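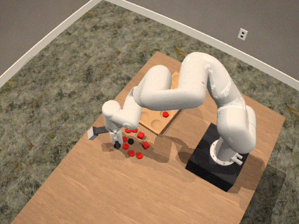 Teaching by demonstration rests on a flattering idea, namely that people know how they do things. They don't, and this week's notes are mostly about the consequences. Ask someone to put a red disc into a round hollow in a board and they will do it while talking about lunch. Ask the same person to do it by steering a simulated arm, with the other pieces crowding the gripper and a hammer-like thing lying on the far side of it, and they'll discover they have opinions about wrist angles. The discs and the cubes are the same color in our setup, so color alone will not tell your policy what belongs in a round hole. Several of you will let it try anyway.

Two ways to show the robot

Kinesthetic teaching means you take hold of a real arm and push it through the task. It feels natural and the joint readings are honest, since the arm cannot record a pose it was never in. It also puts your own body in the middle of every camera view, and it tires you out. Most people need two hands to move an arm one hand's width, and the recorded motion looks like somebody shifting a refrigerator.

Remote control, or teleoperation, puts you at a distance with a controller, a 3D mouse or a smaller copy of the arm. This is what you will use in the lab, through the Piras interface. The views stay clean and you can work in simulation, where a dropped piece costs a reset. What you lose is touch. You will close the gripper on air, be quite sure you have the piece, and carry nothing at all to the goal with great care. Keep these runs, but label them as failures. They are useful later, and they keep us humble.

What goes into a demonstration

At each time step we store the joint positions, the gripper opening, the camera image and the command you sent. Please note that the command and the resulting position are different columns. The arm lags behind you, and a policy trained on the wrong column learns to be late. Tsegereda Jemal's section lost 800 runs to this in April, and she has asked me to mention it every time the subject comes up. Of those, 774 were recovered by shifting the columns. We don't discuss the rest.

Pauses

You will stop to think. The robot will learn that stopping is part of the job. A policy copied from a hesitant operator can reach the spot above the piece and hang there forever, having seen plenty of examples of hanging there and few of what comes next. Trim long pauses at the start and end of a run. In the middle, record the run again if you can stand to.

Drift

Small errors take the arm to places you never visited while demonstrating, and from there it guesses – usually with confidence. The standard remedy is to show recoveries: start badly on purpose, off to one side or too high, and then fix it. Students resist this because it makes their recordings look clumsy. Your recordings already look clumsy.

For the lab

Work in pairs and record 50 successful runs per pair, moving the starting positions of the pieces between runs. Take turns after every few runs, and write down who was driving. Two people rarely approach a disc from the same side, and a policy that averages a left approach and a right approach will go straight down the middle and knock it away. Asnakech Hadgu has the sign-up sheet for the Vutine machines. Reports are due July 15, 2019, 4 pages at most, with the failures included.

Reading: the chapter on imitation in the course packet, skipping the proof unless you enjoy it.

Recent handouts
Frames, joints and which way is up
Grippers and what they drop
Setting up Piras on the Vutine machines
Lernport login problems (updated)
Notes from the Ornden visit
Writing a lab report someone can read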